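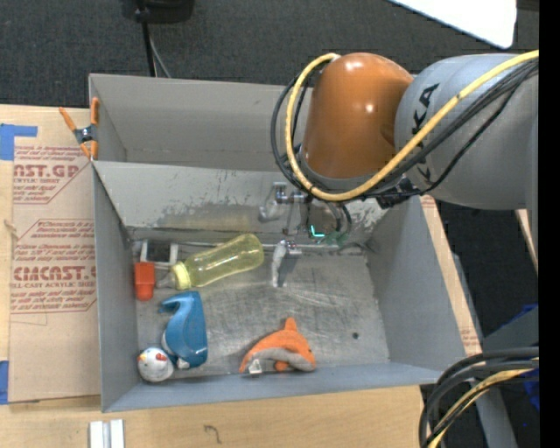 September 6, 2021. Bin picking, second week with the whole club on it. The job today was to get through a full set of attempts with the new approach code before Cường needs the arm for his own module. We are still working from the five-item set: bottle, orange cup, blue bird, the small white chick and the plush fish. The bottle gave the most trouble, as it did last week. When it lies at a diagonal in the middle, with the collar towards the cup, the planner likes to come in along its length and the fingers close on the neck, where there is very little to hold. Across the body is better, but then one finger has to go down between the bottle and the bird, and there is hardly any gap.

Settings at the start: speed override 33 per cent, gripper force at 70 on the Jelex box (its own units, no idea what they convert to). Wait after close set to 1,000 ms. I tried a shorter wait first and the lift began before the fingers had settled, so it went back up.

Fish: fine from any side. The plush squashes and the fingers find something. One attempt took hold of the tag only and dropped the fish from a hand's height. The code logged it as a good pick, as the finger width reading was not zero. Need a second check on width after the lift, not only before it.

Bird: all right if the grasp is across the body. If the segmentation picks out the neck as a separate object we get a grasp on the neck, and the bird swings round when it comes up. Rutilio thinks the two parts should be merged whenever they touch and share a colour. I said that would also merge the cup and the fish if they ended up against each other. We left it as it is for now and he will try it on the recorded data.

Chick: too low and too round. Three misses in a row when it was near the corner. The fingertip clearance from the wall is set to 12 mm in the config and the chick sits inside that margin, so the planner throws away every grasp that would work. Changed to 8 mm, ran at the slowest speed with my hand on the stop, no contact with the wall. Leaving it at 8 but please do not go lower until somebody has measured the bin again. The walls slope and the model has them a bit steeper than they are.

Cup: the grasp over the rim works. The grasp round the outside pushes it along until it meets the wall and then sometimes works. I don't want to count the second kind as a success, even if the rules might let us. Lý sent round the Prostport rules last week and they say the item must be "lifted clear and released in the tote", with nothing about pushing. I have asked for an answer in writing.

Stopped once for a protective stop on axis 5. The log says torque limit. It happened on the way down at the back, near the partition, with the wrist turned almost as far as it goes. I think the yellow cable was pulling. Jogged the wrist back, looked at the cable, no marks on it. Added a limit on the last joint so the planner has to choose the other way round. This costs a bit of cycle time on grasps close to the back wall. No more stops after that.

The calibration was redone after the break. The old one dated from June and was out by 4 mm at the left end, which explains some of the chick business and probably last week's cup results too. I would not trust any success rates from before today. The new file is on the shared drive in the calibration folder, old one kept next to it with _old on the end.

Attempts are logged from number 878 onwards with the new calibration. Anything below that is the old file, so keep them apart when you plot.

To do:
Second width check after lift (me)
Try merge rule on recorded data, do not run it live yet (Rutilio)
Measure bin walls and fix the slope in the model
Ask Esthorpe if we can have the spare set of rubber fingertips before the regional round
Check that the clamp at the top left corner is tight before each session. If the bin moves, the calibration is no use
Cường has the arm next, needs the gripper left on. Put the force back to 70 when he is done

Left the arm at home position, brakes on, pendant on its hook.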